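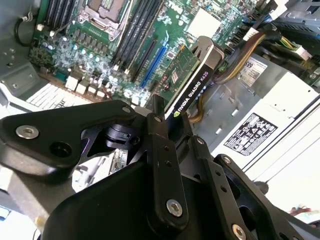

Vignesh Amin: Bevor ihr noch mal am TCP dreht – hat jemand das Spiel im Greifer gemessen? Wenn die Finger wackeln, könnt ihr kalibrieren, bis ihr in Rente geht.

Nein, hatte niemand. Wir hatten den TCP da schon zweimal neu eingelernt und waren ziemlich stolz darauf.

Fehlerbild
Zelle Birhane, Greifer Grivex, Steuerung Tivow. Beim Anfahren der Steckkarte liegen die Fingerspitzen 2 mm neben der eingelernten Position, mal links, mal rechts, je nach Laune. Bei den Speichermodulen fällt es kaum auf, bei der Karte bricht Tivow mit Code 79 ab. Code 79 heißt laut Handbuch »Greifvorgang nicht erfolgreich«. So weit waren wir auch schon. Zyklenzähler beim ersten Abbruch: 1.553.

Bisher versucht
Neustart der Steuerung. Neustart des Rechners, der die Steuerung neu startet. TCP neu eingelernt, danach eine halbe Schicht Ruhe, dann wieder Code 79. Greifkraft auf 40 Prozent gesenkt, auf Anraten von Ceradley. Damit kam der Abbruch etwas sanfter.

Kamerahalter am Handgelenk geprüft: sitzt fest. Kabel am Arm geprüft, Schlaufe hat genug Luft und zieht in keiner Endlage am Flansch. Den Verdacht »Kabel« hatte ich ins Ticket geschrieben, bevor ich nachgesehen hatte. Bitte ignorieren.
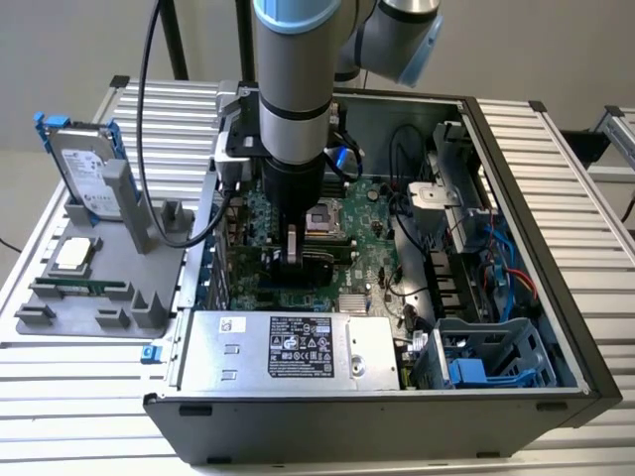
Danach also doch das Spiel gemessen, wie von Vignesh verlangt. Arm über dem Gehäuse angehalten, Finger halb geschlossen, Messuhr an die Spitze, von Hand seitlich gedrückt. Der eine Finger gibt nichts her. Der andere wandert fast um den gesamten Versatz, den wir seit Oktober der Kalibrierung in die Schuhe schieben.

Ursache: Innensechskantschraube an der Schwinge, nicht lose genug zum Herausfallen, aber lose genug, um uns zu beschäftigen. Schraubensicherung war keine dran. Im Wartungsplan steht die Schraube auch nicht, dafür steht dort »Gehäuse feucht abwischen«.

Schraube raus, Gewinde gereinigt, Sicherung mittelfest, Drehmoment nach Datenblatt. Gegenseite gleich mitgemacht. Aushärten lassen, TCP neu eingelernt (zum dritten Mal, diesmal mit Grund), dann die Anfahrpunkte über der Platine im Schritttempo abgefahren.

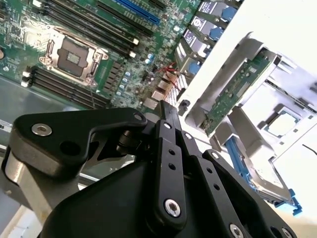
Stand und offene Punkte
Spiel an beiden Fingern unter der Ablesegrenze der Messuhr. Testlauf ohne Code 79. Greifkraft wieder auf dem alten Wert, Ceradley ist informiert und bedankt sich für die Geduld.
Schraube in den Wartungsplan aufnehmen: offen, liegt bei mir.
Ticket bleibt bis zur nächsten Wartung auf »Beobachtung«.

4 Kommentare · 2-mal geteilt

Diese Website verwendet Cookies. Mit der weiteren Nutzung stimmen Sie dem zu. Einstellungen | OK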